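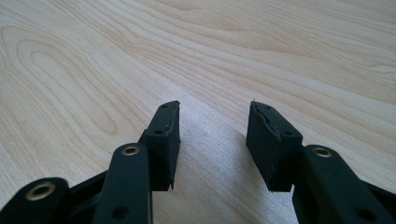

Open jaws over the table, with the torn pad on the right.

My task this month is small on paper. I have to write the piece of software that decides, for every moment of a demonstration, how wide the jaws of each gripper are. We name this value "the opening". Everybody who trains a policy downstream takes it as one number between closed and open, and they trust it. I also trusted it until January.

The old code was very simple. It found two fingers in the gripper view, measured the distance between them in pixels, and divided by the distance when fully open. On new pads it works well. But our pads get old. The black surface wears, the corner becomes ragged, and on one pad a crack runs along the top edge with a lighter seam inside. My detector was looking for the strongest edge between black and light wood. With a cracked pad it sometimes preferred the seam, and then the opening jumped although the jaws did not move. In the training data such a jump looks like a very fast little grasp. A policy can learn this! We had one that twitched before each approach, and I spent many evenings in the controller searching for the reason, when the reason was in my own labels.

So I changed the method. I do not use the pad edge any more. Each pad has two small holes, and the links under the pads have brass rings which shine nicely against the black. These are rigid points and they do not wear in the same manner as the pad surface. Now I fit the linkage model to the points. The model has only one free value, which is the opening, so it does not matter much if one of the points is lost. If a point disagrees too strongly with the others, the solver gives it a low weight and continues. I wrote the first version in the evenings between Monday and the end of the week, and it was 13 times slower than the old one. Most of this was my foolishness, because I was building the model again for every frame. After I cached it, the speed was acceptable.

The wood grain gave me a different trouble. The table has long curved lines in it, and in one place they make closed ovals, one inside the other. For an eye it is pretty. For a hole detector that likes ellipses, it is a party. I tried to solve it with a smarter filter, then with a bigger filter, and finally I just restricted the search to the region where the linkage can physically be. I should have begun there.

Joon-young Woo reviewed my change and he was not satisfied. He asked what happens when the opening is correct for each hand alone but the two hands together make no sense. I had not thought about this. Our pipeline, Yorath, treats left and right as separate streams and joins them only at the end by time stamp. If the streams are shifted by 4 frames, each one still looks perfect in the viewer. But when both hands work on the same thing, the shift changes the meaning: one side seems to let go while the other still pulls.

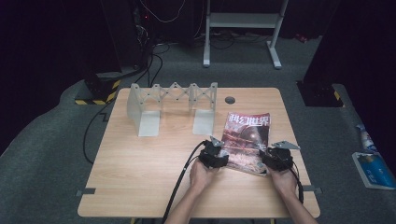

Two grippers and one magazine, from the head view.

Why not synchronize both grippers in hardware and forget the problem?
Hardware sync would give you a common clock, but the software can still drop or delay frames after the trigger, so the streams need a check in any case.

I want to explain the check a little, as I could not find it written in a simple way when I needed it. For a task with both hands there are moments when the opening on each side changes together with the relative pose of the hands. I take these moments from the left stream and from the right stream, make a short signal from each, and slide one over the other. The best match should be at zero. When it is not at zero, the episode receives a flag and goes to a folder where a person looks at it. I decided not to correct the shift automatically. If I move the data silently, then I will believe my own correction and I will not see the real fault in the recorder.

A flat thing such as a magazine is a difficult case for this check. It is thin, so the opening is near the closed end and the signal is weak. For such episodes I lowered the weight of the opening and raised the weight of the pose. I am not sure this is the right decision. Joon-young thinks we should have a setting per object type, and I do not like settings per object type, because later they become a long file which only one person understands. We left it open.

Two things remain on my list. The viewer still draws the opening as a smooth line even where the solver was not certain, and I would like to show the uncertain parts in gray. Also the exporter to Drata rounds the value too early, so very small movements of the jaws disappear. The second one I can probably fix tomorrow morning before the others arrive and need the machine.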